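Tomeo Soft-Tip Finger Set for Two-Finger Grippers

Product code: TM-406
Supplied by Fererau, Bisten workshop

The Tomeo is a pair of tapered gripper fingers for handling curtains, sheets and other thin cloth. Each finger is a cone with a broad base and a rounded, blunt end, so it can push into a fold or slide along a hem without snagging the weave. The set replaces the flat fingers on most small parallel grippers and goes on with four screws per side.

We started making them in April for customers who were folding and hanging net curtains by robot and kept pulling threads with square-edged fingers. Fahad Ghauri cut the first pair and the shape has changed very little since. The surface is smooth all the way down to the mounting plate, with no screw heads or seams on the working side.

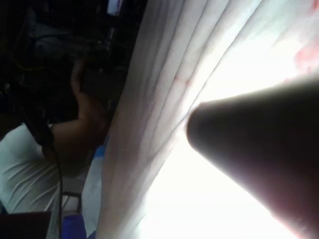
Grip force should be kept low. For voile and similar cloth we suggest starting at the bottom of your gripper's range and going up in small steps until the fabric stops slipping. Heavier cotton needs more, and lined curtains may need the optional ribbed sleeves. The set is not meant for leather, carpet or anything with a wire edge.

If you use a wrist camera, check its view before fixing the fingers for good. The base is wide and will hide part of the picture at close range. Cloth hung in front of a window can also wash out badly, so set the exposure by hand or pull a blind down behind the work.

What you get
Two fingers, dark finish
Mounting plates and eight screws
Hex key
Printed fitting sheet

Details
Length from plate to tip: 77 mm
Weight per pair: 200 g
Base width: 32 mm
Sleeves: sold separately

Spare fingers can be ordered singly. Plates for the Quintanilla gripper are made to order, so please give the model number when you ask for a price. For fitting questions or a loan set, contact Kamran Lashari at the Bisten workshop.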